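Search this site
Enter keywords

Comparing two grippers on a paper-covered table

Cover the table with brown paper and run dark blue tape both ways so you get large squares. Put the same object in the same square every time. We used a small bowl, a light plastic cup and a toaster.

Set the grip force low and raise it in steps. We started the Tament at 9 percent and the Binder at the same setting. Close on the cup, lift 70 mm, hold, set it down. Write down every slip — even the small ones.

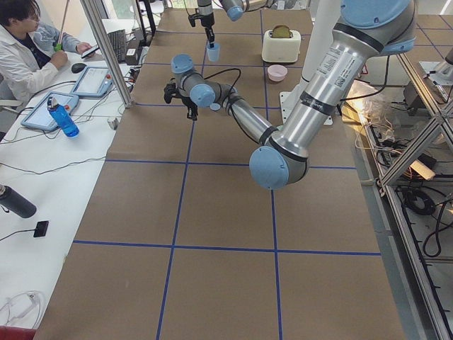
Do both arms need the same gripper? Only if you plan to swap programs between them. For a comparison, one of each is fine as long as the speed limit matches.

Keep the speed at 300 mm per second or less until the cup passes, then move on to the bowl. Its rim is harder — the fingers need to come straight down. We ran 406 lifts in August before changing the finger pads.

Comments

Despina Softić
Did you zero the force reading between objects? My Binder drifts after an hour.

Song
Same here. I zero it every time I change squares.

Clistau
What tape width? Mine peels at the crossings after over a week.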